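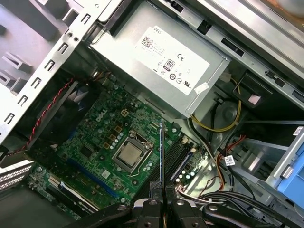

## Desktop Refurbishment: Progress Report to Ornia

The workshop at Rojanasak has processed 700 desktop computers through July, against a project target of 2,000. Dell towers remain the main line of work. Each case is opened, and the power supply, processor and memory are checked before any part is replaced.

**Parts.** Replacement memory was ordered from Ilix in May. Delivery of power supplies has been slower, and 72 units are on hold until stock arrives.

**Space.** A further 4 workbenches were installed in June under the equipment budget line.

The second payment is requested on the schedule set out in the grant agreement. Itemized spending is attached.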